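Steuerversprechen prüfen: So lesen Sie ein Gesetz, bevor Sie der Pressemitteilung glauben

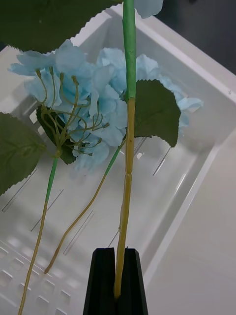
Kunstblume, Stiel mit grünem Band

Wenn ein Ministerium beteuert, eine neue Abgabe sei keine Steuer, lohnt sich der Blick in den Gesetzestext. Ich mache das seit Jahren und werde dabei selten angenehm überrascht. Juristisch kann die Unterscheidung stimmen. Auf dem Konto ist das Geld trotzdem weg.

Schritt 1: Den Entwurf besorgen
Nehmen Sie die Drucksache, keine Zusammenfassung. Auf den Seiten des Parlaments steht sie als PDF, samt Begründung. Mein letzter Fall hatte 107 Seiten, und die Stelle, um die es ging, stand auf Seite 73.

Schritt 2: Nach den Ersatzwörtern suchen
Geben Sie in die Suchfunktion ein: Beitrag, Umlage, Gebühr, Ausgleich, Solidar. »Steuer« findet man meist schnell, die anderen verstecken sich gern in den Übergangsvorschriften. Notieren Sie jeweils den Paragrafen.

Schritt 3: Wer zahlt, und wofür?
Eine Gebühr setzt eine konkrete Gegenleistung voraus, ein Beitrag zumindest die Möglichkeit, eine zu nutzen. Fließt das Geld ohne beides in den allgemeinen Haushalt, werde ich misstrauisch. Bei Sonderabgaben sollten Sie nachlesen, ob die belastete Gruppe wirklich etwas mit dem Zweck zu tun hat.

Schritt 4: Die Befristung nachschlagen
»Vorübergehend« heißt wenig, solange kein Enddatum im Text steht. Eine Pflicht zur »Evaluierung« ist kein Enddatum. Ich habe noch keine erlebt, nach der etwas abgeschafft wurde.

Schritt 5: Selbst rechnen
Die Musterfamilie in der Broschüre kennt vermutlich niemand persönlich. Setzen Sie Ihre eigenen Zahlen ein, einmal mit altem und einmal mit neuem Recht. Prüfen Sie auch, ob eine versprochene Entlastung im selben Jahr greift wie die Belastung – oft liegen zwei Jahre dazwischen.

Nachtrag vom 28.06.2026: Nayara Peixoto fragt, ob man sich das bei Entwürfen der eigenen Lieblingspartei sparen darf. Nein. Gerade da liest man zu freundlich. Ignacio Jara weist außerdem darauf hin, dass Ausschüsse noch viel ändern. Stimmt, also Schritt 2 mit der Beschlussempfehlung wiederholen.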